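Folding on the bed: notes on a small room

02/12/2019

I have changed the way I fold laundry twice this year. The first change was in September, when I stopped using the ironing board as a table and moved everything to the bed. The second is the subject of this post. Both concern the same problem, a shortage of flat surface.

Clothes and cloths, on and over the printed surfaces:
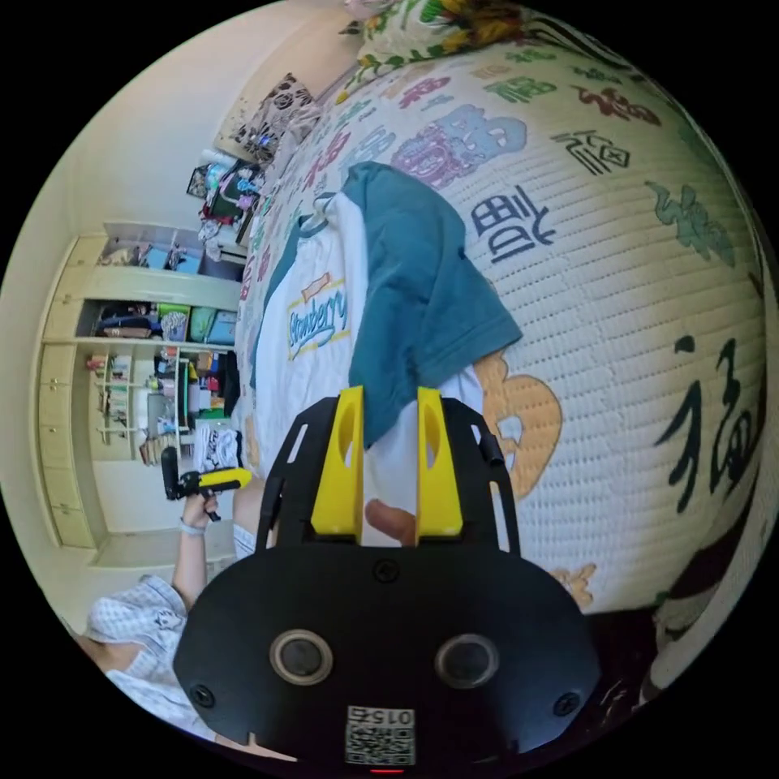
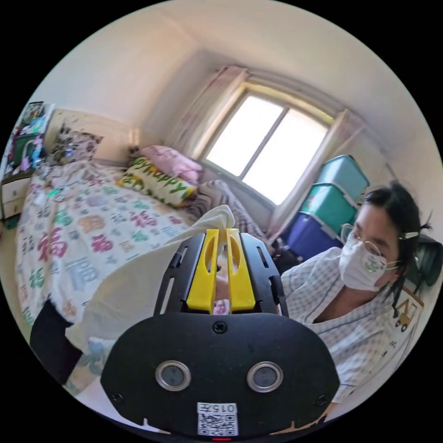
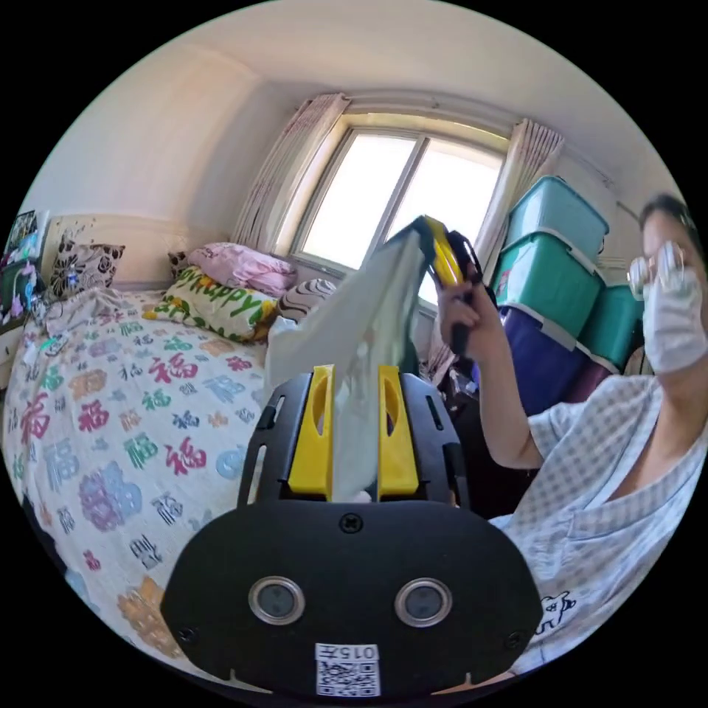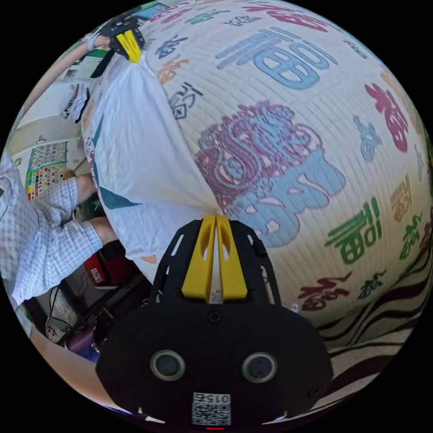

A quilted cover is a poor folding surface in one respect: it gives. Press a crease into cotton on a table and the crease stays. Press it on quilting and the layers shift sideways, so the second fold starts out of square. I now do the first fold in the air, holding the top two corners level and letting the weight of the fabric bring the sides into line. The bed is used only for the last two folds, where accuracy matters less.

T-shirts are done face down, sleeves in, then in thirds. Hangers come out first. I used to leave them in until the end and pull them through the neck, which stretched the collar on at least two shirts that I know of.

Thin white cloths are the awkward item. They weigh almost nothing and catch the air from the window, and the hem is seldom straight after a few washes. Fold to the hem and the error doubles with each turn. Fold to the corners and ignore the hem.

Padmavathi Thampi, who wrote to me after the September post, folds hers over a length of dowel. I tried it for a week. The edge is cleaner but each cloth took twice as long, and the dowel had to live somewhere.

Storage. Lidded plastic boxes, stacked against the wall, sorted by how often the contents are needed. I tried the Stakance fabric cubes before these and they sagged once filled. The Sperling boxes hold their shape but the lids bow if more than two are stacked with anything heavy in the top one. Cloths stand on edge inside, folded side up, so that one can be taken out without lifting the rest.

Detergent is still Tralden, 500 ml bottle, no softener. Softener makes thin cotton slippery and the stack slides.

Still to sort out: pillowcases, and a fitted sheet that has defeated every method so far.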